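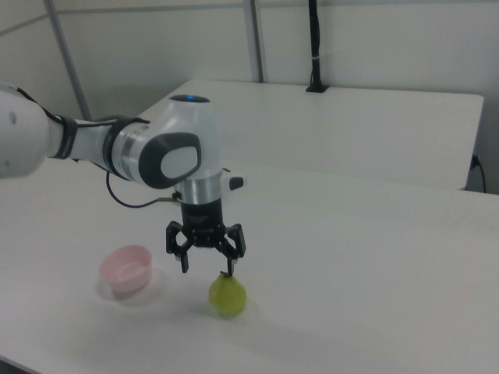 White arm, cable strapped along the upper segment.

9/15/23

Moved the Trumcombe branch library's catalogue feed over to Plosano this week. The June export held 2,515 records, and 779 of them had no branch code, so the voice skill read those titles out with no location. I mapped the blanks to Clunholm by shelf prefix. That left 174, which I keyed in by hand.

Holds notices now go out in batches of 200. Renewals by voice still fail if the card number starts with a zero. Ticket is open with Kurek.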